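여름 소식지 다섯 번째 꼭지
티타임이 있는 낭독 모임, 소설 한 권을 소리 내어 끝까지

2021년 7월 11일

드디어 다 읽었습니다! 지난겨울에 시작한 낭독 모임 '가르스카(Garkska)'가 495쪽짜리 장편을 첫 줄부터 마지막 줄까지 소리 내어 읽어 냈어요. 눈으로 읽으면 일주일이면 끝날 책을 반년 가까이 붙들고 있었던 셈인데, 마지막 장을 덮고 나서도 다들 자리에서 일어나질 않더라고요. 누가 먼저랄 것도 없이 첫 장을 다시 펼쳐서 한 쪽만 더 읽자고 했고, 결국 세 쪽을 더 읽고 헤어졌습니다.

처음 오신 분들을 위해 모임 방식을 적어 둘게요. 한 사람이 두 쪽씩 읽고 옆 사람에게 넘깁니다. 틀리게 읽어도 고쳐 주지 않고, 읽기 싫은 날은 그냥 "넘길게요" 하면 됩니다. 연기를 해도 되고 안 해도 되는데, 이번 책에서는 주인공의 고모가 나올 때마다 목소리가 슬금슬금 커지는 분이 많았어요(저도 그랬습니다). 한 번에 한 시간 반쯤 읽고 나머지 시간에는 차를 마시면서 그날 읽은 대목 이야기를 합니다.

이번에 읽은 책은 《가야르의 집》입니다. 1808년 어느 항구 마을에서 시작해 가야르(Gaillard) 집안의 3대를 따라가는 이야기인데, 초반 117쪽까지는 솔직히 고비였습니다. 사람 이름이 쏟아져 나오는 데다 같은 이름을 할아버지와 손자가 나눠 쓰거든요. 그런데 소리 내어 읽으니까 신기하게도 구분이 되기 시작했어요. 할아버지 대사는 문장이 짧고 끝이 뚝뚝 끊기고, 손자 대사는 쉼표가 많아서 숨 쉴 데를 찾느라 읽는 사람이 애를 먹습니다. 눈으로만 읽을 때는 몰랐던 차이였고, 그걸 알아챈 날 저는 집에 가는 버스에서 혼자 앞부분을 다시 중얼거렸답니다.
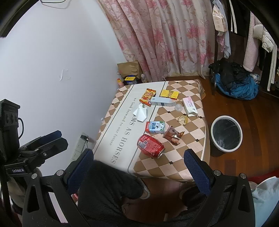 번역 이야기도 빼놓을 수 없죠. 중간에 바닷가 장례식 장면이 나오는데, 한 문단이 통째로 한 문장이에요. 처음 읽은 분은 가운데서 숨이 차서 멈췄고, 두 번째로 읽은 분은 아예 시작 전에 크게 숨을 들이쉬었고, 세 번째 분은 일부러 아주 천천히 읽었습니다. 같은 문장을 세 번 들었는데 세 번 다 다른 장례식 같았어요. 누구 것이 제일 좋았는지를 두고 한참 이야기했지만 결론은 나지 않았고, 저는 지금도 두 번째 편입니다.

마크 앤서니 마날로(Mark Anthony Manalo) 님은 봄부터 나오기 시작했는데, 한국어 소설을 소리 내어 읽는 건 처음이라며 첫날에는 반 쪽만 읽으셨어요. 그러다 폭풍우 치는 밤 장면이 걸린 날, 두 쪽을 다 읽고도 "조금만 더 읽어도 돼요?" 하고 물으시는 거예요. 당연히 되지요! 그날은 마크 님이 장면이 끝날 때까지 쭉 읽으셨고, '휘몰아치다'라는 단어가 세 번 나왔는데 나올 때마다 점점 더 세게 휘몰아쳤습니다. 저희 모임에서 그 대목은 이제 '마크의 폭풍'으로 통합니다. 끝나고는 타갈로그어에도 바람을 가리키는 말이 여럿 있다며 종이에 적어 보여 주셨는데, 그 종이는 제 책 뒤표지 안쪽에 잘 끼워 두었습니다.

읽다 보니 낭독에도 준비가 조금은 필요하더군요. 책은 되도록 같은 판본으로 맞춰 주세요. 개정판과 구판을 섞어 읽다가 쪽수가 어긋나서 같은 장면을 두 번 읽은 적이 있습니다(그 장면이 하필 청혼 장면이라 두 번 다 손뼉을 치긴 했어요). 글씨가 작아서 힘드신 분께는 큰글자판을 빌려 드립니다. 목이 약한 분은 미지근한 물을 가져오시면 좋고요. 늦게 오셔도 괜찮으니 조용히 들어와 옆 사람에게 쪽수만 물어보세요. 듣기만 하고 싶은 분도 언제든 환영합니다. 이번 책을 읽는 동안 한 번도 소리 내어 읽지 않고 끝까지 들으신 분도 계신데, 줄거리를 제일 정확하게 기억하시는 분이 바로 그분이에요.

다음 책은 두 권을 놓고 고민 중입니다. 하나는 등대지기 자매가 주고받은 편지로만 이루어진 《스톤든(Stonden)에서 온 편지》이고, 다른 하나는 커피집을 배경으로 한 연작 단편집 《필터(Filter)》입니다. 편지 소설은 두 사람이 마주 앉아 번갈아 읽으면 참 잘 어울릴 것 같고, 단편집은 한 번에 한 편씩 끝낼 수 있으니 띄엄띄엄 오시는 분들께 좋겠지요. 저는 두 권 다 미리 조금씩 읽어 봤는데, 《스톤든에서 온 편지》의 첫 편지는 읽자마자 누군가에게 들려주고 싶어서 근질근질했습니다. 마음에 드는 쪽을 이 소식지 회신으로 알려 주세요. 둘 다 싫고 읽고 싶은 책이 따로 있다면 그것도 꼭 적어 주시고요.

여름 동안은 쉬고 9월에 다시 모입니다. 첫 모임에서는 새 책을 바로 시작하지 않고, 각자 좋아하는 글을 한 쪽씩 가져와 읽기로 했어요. 시도 좋고 요리책도 좋고 오래된 사용 설명서도 좋습니다. 저는 어릴 때 닳도록 읽은 식물도감에서 고사리 항목을 읽을 생각이에요. 라틴어 학명이 줄줄이 나와서 요즘 부엌에서 몰래 연습하고 있습니다.

참가 신청은 따로 받지 않습니다. 책은 각자 준비하시고, 큰글자판이 필요하신 분만 미리 말씀해 주세요. 9월에 만나요!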